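17/02/2023

Pouring bench, second go at the water side of things. Writing this up before I forget which number belongs to what (last time I put it all on the back of a Lundden delivery note and then recycled it, so).

Emptied jug on the kitchen scale: 748 g. Filled to where I'd want it at the table, 1810 g. I still want the Robichaud one weighed the same way, but it's in the other building and I wasn't going over in the rain for a jug!

Pouring itself: slow is fine, fast is fine, it's the in-between speed that dribbles. The water clings under the rim and comes down the outside, and I think an angular rim is worse for it than a plain round lip, though I've only got the one to go on so far. If anyone at Setlow has a round-lipped jug of the same sort of size, I'd love a lend of it.

Glasses: stick with 500 ml as the most we pour in one go. Anything above that and I start rushing the end. I do like the glass with the arches round it, it's got a bit of grip to it and it makes plain water look like an occasion. Please don't put it away with the beakers, it chips if it gets knocked about.

Faceted jug on the white table, then the glass close to:
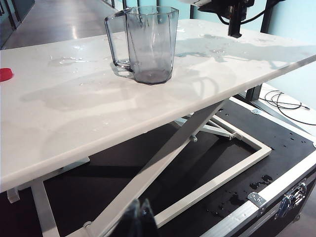
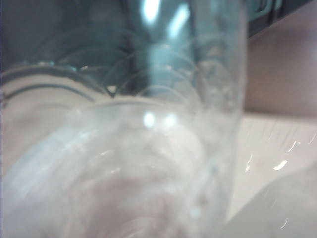

Cloths. We need more, and the thin blue ones are useless, they just push the water about. The thick ones from Loltach are on order 3049, and I've asked for the big pack. Until they come, use the old tea towels in the bottom drawer and hang them up afterwards, please, not in a ball by the sink.

Next time: same jug, chilled water, and try tilting from the base as well as the handle. Also want to see if wiping the rim between pours does anything. Need to find the good funnel first.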